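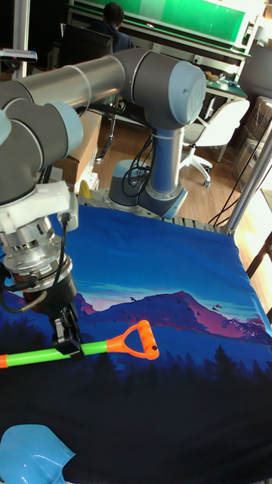 沙滩玩具周四起可以借了，桌布也一并出借

Kumonton玩具借用室的沙滩和挖土类玩具，从这个周四下午4点开始外借，先到先得，不用预约。我知道现在是十二月，我也知道外面冷得要命，可是消息就是这么个消息，而且我昨天去看了一趟，看完自己先登记了一把铲子，所以这条我写得有点激动，各位多担待。

先把大家最关心的说了：一家一次最多借2件，借期16天，不收押金，晚还也不罚钱，但是会给你打电话。打电话的是Ivana Benítez，她说话很客气，客气到你会马上穿鞋出门去还。我去年有一套木头轨道拖了很久，接过她一次电话，到现在想起来还脸红。

这次上架的东西都在一本登记册上，一共429件，从铲子、耙子、小桶、筛子到几样我叫不出名字的塑料模具（有一个像海星，也可能是朵花，我跟旁边的家长争了半天没争出结果）。登记册是手写的，字很大，翻起来哗啦哗啦响。我问过能不能放到网上查，Ivana说想过，还没弄，想知道某样东西在不在，还是打电话或者自己跑一趟最快。

铲子是这回的主角。颜色真是热闹，绿色的杆，橙色的把手，淡蓝色的铲头，摆出来的时候像水果摊。我最喜欢的是那种D形把手的，小孩子戴着手套也能抓住，大人用也不别扭。我家老二四岁，去年冬天用的是一把直杆的小铲，杆子圆滚滚的，戴上厚手套一拧就转，铲一下雪掉半下雪，气得她坐在地上哭。换成D形把手以后整个人都不一样了！当然也可能是她长大了一岁，这个我不敢打包票。

对，铲雪。我昨天听到最多的一句话就是“这不是挖沙的吗”。挖沙的也能挖雪呀。Sistberg那边的小坡，去年下过雪以后，半坡都是拿着沙滩铲的孩子，没见谁有意见。湿雪重，塑料铲头吃不住大人那种使劲往下踩的用法，这一点借用室特意叮嘱我写上：请不要用脚踩铲头，也不要拿去撬冰。去年坏掉的铲子，据Ivana说，差不多都是大人弄坏的。她讲到这里看了我一眼，我发誓不是我。

另外还有一件事，我觉得比铲子还值得说，就是那批印花布。

布上印的是一整片风景，上面是深蓝的天，越往下越淡，中间横着一排粉色和紫色的山，下半边是深藏青色的松树林，还有几只小小的深色的鸟。我第一眼还以为是谁家的挂毯。这种布铺在桌上玩，铲子啊小车啊往上一放，马上就有故事了，小孩根本不用人教。昨天有个小男孩一边推着小桶走一边说“天黑之前要翻过山”，他妈妈在旁边喊他穿外套，喊了好几声他都没听见，人家正在赶路呢。

布可以跟玩具一起借，也可以单借，算一件。尺寸我没量，只能说我家那张饭桌铺上去四边都有富余，我是回家拿旧桌布比划过的。可以水洗，凉水，别用漂白的东西，晾的时候反面朝外。熨不熨随你。借用室的意思是还回来的时候叠好就行，皱一点没关系，但请务必把沙子和饼干渣抖干净。饼干渣这一条Ivana说了两遍，我就也写两遍：饼干渣，请抖干净。

说到这批东西的来路。铲子和小桶，大部分是Gastley那边一家幼儿园夏天搬地方的时候转过来的，装了好几个大纸箱，在借用室后屋一直放到十一月。印花布是Salinas布店给的尾货，本来是想做成窗帘卖的，没卖动。我跟店里通了个电话，接电话的人听说布铺到了桌上给孩子们玩，连说了三个好，然后问我要不要买点做靠垫的料子，我差点就买了。

收拾这些东西花了不少工夫。纸箱里什么都混在一起，铲头跟把手分了家的有，两只桶套得死死的拔不开的也有。拔桶有个窍门，我也是昨天学的：里面那只倒冷水，外面那只泡在热水里，等一小会儿再转着拔。我回家在两只卡住的玻璃杯上试了，成了，高兴得我给我妈打了个电话。

铲头松了的，借用室会先放到“待修”那一格，不外借。如果你在架子上看到一把晃晃悠悠的，说明是漏检了，麻烦交给柜台，别自己用胶水粘。胶水粘过的地方天一冷就脆，断口还扎手。还有，贴纸请不要贴在把手上！揭下来以后那层黏糊糊的东西特别难弄，我昨天拿食用油擦了一把，擦完满手油，铲子倒是干净了。

办手续很简单。第一次来的带一样写着住址的东西，水电费单子也行，填一张表，当场就能借。以前办过的报名字就可以。借的时候柜台会跟你一起看一遍东西有没有裂口，看完在册子上打个勾，还的时候再看一遍。正常的划痕不算数，塑料玩具哪有不花的。

还东西可以放进门口那个带盖的大箱子里，什么时候放都行。印花布除外，布要交到柜台上，放箱子里跟湿铲子挤一晚上会有味儿。我去年还过一只毛绒兔子就是直接扔箱子里的，第二天下雨，后来的事我就不说了，兔子现在挺好。

有几位读者上次来信问，十岁以上的孩子能不能借。能。大人自己借也能，没人查你家里有没有小孩。我昨天就碰到一位老先生，打听有没有杆子长一点的，他想在阳台上给花盆换土，蹲不下去。册子上翻到一把合适的，他当场就想拿走，听说要等周四，很有些失望，把帽子戴上又摘下来，问能不能帮他留着。答案是不能，先到先得，谁都一样。我建议他早点来排队，他说他向来起得早。可是下午才开门呀，我想了想没说出口。

再补几个零碎的：

停车还是老问题，门口那几个位子周四下午多半是满的，请停到坡下面再走上来，推婴儿车的走右边那条缓道，台阶那边结过冰，撒了盐也还是滑。

借用室里暖气开得很足，进门记得给孩子脱一层。

自己家里有多出来的铲子和小桶，愿意给的可以带过来，洗干净就好，颜色不限，缺把手的也收，有时候能跟别的凑成一把。上次收过来一个橙色的把手，配到一根绿色的杆子上，好看得不得了，我本来想借的就是那一把，结果翻册子的时候让给了一个小姑娘，因为她已经把它的名字都起好了，叫“胡萝卜”。

胡萝卜周四就跟她回家了。我登记的是另外一把，也要等到周四才能拿，借用室没给我开后门，我问过了。

想打听某样玩具还在不在的，下午打电话比上午好打，上午Ivana常在后屋收拾，听不见铃声。下一期我会写拼图，那边的情况比较复杂，有一套缺的那块据说在本报某位读者家的沙发底下，请您今晚抽空看一眼。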